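Why Do Doors Stick in Summer?

Have you ever yanked on a door in August and had it refuse to budge? Then you try the same door in winter and it swings open with one finger! Same door, same hinges, same you. So what changed?

The door did. It grew!

Wood is thirsty stuff. Even after a tree has been cut down, sawed into boards, dried, sanded, painted and hung in your hallway, the wood keeps trading water with the air. If you could zoom way in on a piece of pine, you would see that it looks like a huge bundle of drinking straws packed tightly together. When the tree was alive, those straws carried water up from the roots. The walls of the straws still love water, and on a muggy day they soak up tiny bits of it right out of the air. The walls get fatter, and when lots of straw walls get fatter all at once, the whole board gets wider.

Wider, but hardly any longer! This is my favorite part. Think about a handful of cooked spaghetti next to a handful of dry spaghetti. The cooked noodles are much plumper, but they haven't turned into noodles as long as your arm. Wood does something a bit like that. It swells across the straws a lot more than it stretches along them. Woodworkers call the direction of the straws "the grain," and they think about it all day long.

So if wood moves, how does anybody build anything out of it? They leave gaps! A carpenter hanging a door makes it a tiny bit smaller than the hole it goes into. A gap about as thick as a coin can be enough. In the dry months the gap opens up a little, and in the sticky months it shrinks, and if the carpenter planned well you never notice a thing.
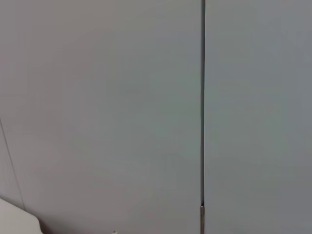
It's not only wood that needs room to move. Metal grows too, but for a different reason. Metal doesn't care about damp air. Metal cares about heat! When metal warms up, the tiny particles inside it (they're called atoms) jiggle harder and push each other a little farther apart. One atom scooting over doesn't make much difference, but a bridge has more atoms than you could ever count, and they all scoot together.

Let's try it with numbers. Imagine a steel bridge 3,000 feet long, and imagine that the hottest day of the year is 100 degrees warmer than the coldest night. The bridge will be almost two feet longer on the hot day! If there were no place for those two feet to go, the bridge would push terribly hard on whatever was holding its ends. That's why bridges have expansion joints, the toothy metal strips that go ba-DUMP ba-DUMP under your car tires. The teeth fit together like the fingers of two hands, and they slide in and out as the bridge grows and shrinks.

I got to walk across the Wernell Bridge with Conall Dunne, an engineer who checks the joints there twice a year. He crawled right up to one and shone his flashlight down between the teeth, and I could hear pigeons under us. "Kids always ask me if the bridge is broken," he told me. "I tell them it's breathing."

Sidewalks have gaps as well. You know the lines you're not supposed to step on? Some of them are shallow grooves, put there so that when the concrete shrinks and cracks, it cracks in a nice straight line. Others go all the way through and are filled with something squishy, so the slabs can swell on a hot day without shoving their neighbors.

Try it yourself!

You will need two dry kitchen sponges (the flat kind that get hard when they dry out), a shoebox lid, a ruler and some water. Set the sponges side by side in the lid and push them together so they touch. Measure how wide they are. Now drip water on them slowly and watch. Measure again when they stop growing. Did they push apart? Did one of them hump up in the middle? A wood floor with no gaps at its edges can do the same thing, and the hump can get big enough to trip over.

Next, let the sponges dry out for a few days and set them up again, but this time leave a space between them as wide as your pencil. Add the water. What happened to the gap?

When you're done, go on a gap hunt around your home. Look at cupboards, drawers, floorboards, the front steps and the driveway. Draw each gap you find and write down what you think it's for. Then check the same ones again when the weather changes!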